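Vita bench automation: progress report to Skandham, April
Prepared by Elīna Mockus, operations, Park workshop
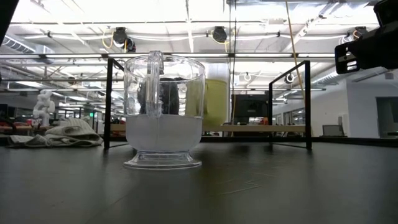 Since our last report the arm has gone from something we switched on for visitors to something people plan their mornings with, and I'm delighted to be writing that down. We asked you for money to take the dullest handling work off our sample preparation team and give them the hours back. We're a good part of the way there, with some rough patches that I'll come to.

Where we are

The arm has now completed 303 handling runs with our own staff at the controls. A run means picking up a vessel, moving it to the next position and setting it down upright. We only count a run if nobody had to step in, and the log shows 1399 attempts in all, so you can see how much of the early period went on learning. Most of the failed attempts belong to the first weeks, when we were still using the grip settings that came in the box. Fouad Nasr rewrote those from scratch after watching the same pitcher tip over all afternoon, and the log looks very different from that day on.

Clear plastic is still the hardest thing we ask it to handle. The vision software from Dirkeo copes well with anything solid in colour, but it loses the edge of a transparent wall under our ceiling lights, and handles confuse it further. We've tried matt tape (works, but the team hate peeling it off) and a darker tabletop (helps a lot). Next we want to try dimming one row of lights during runs, if the people at the neighbouring benches can put up with it.

What has changed for the team

Eight people work on preparation, the same number as when we started. I know this was the question your panel pressed hardest on, so I'll be plain about it: no post has gone and none is due to go under this project. Two people have moved from full days of lifting and pouring to split days, with mornings on preparation and afternoons checking runs and correcting the software's guesses. Both asked for the change. A third tried it for a fortnight, didn't like sitting at a screen and went back to the bench, and that was fine too.

Sore wrists and shoulders come up far less in our monthly chats. I can't give you a proper figure, as we didn't record complaints carefully before the project began, and I wish we had. We do now.

The change I didn't see coming is how much people talk about the work. Teaching a machine to set down a jug means somebody has to say out loud how they do it, and it turned up real differences. One colleague always steadies the base, another never does and lifts from the handle alone. We had a very lively hour on this! The new written procedure borrows from both, and our latest starter learned from it in her first week.

What hasn't gone well

Training took longer than we promised. We had planned a single session each and most people needed three, mainly to feel comfortable stopping the arm. Everyone can now stop it without asking first, and they do.

The noise of the compressor was a real nuisance until Fouad moved it into the store. There is also some grumbling about the rota, which still favours whoever is quickest to sign up. I'm redoing it by hand for May.

Spending

We have used 53 per cent of the grant. Equipment came in under budget and staff time went over, for the reason given above. We would like to move the equipment saving across to training, and I'll send the form separately.

Next steps

Fouad will run the lighting trial and report the results by bench. I'll bring two of the preparation team to our next review meeting so you can hear from them directly. They have opinions about the gripper, and a list of things they would like it to do next, starting with the lids.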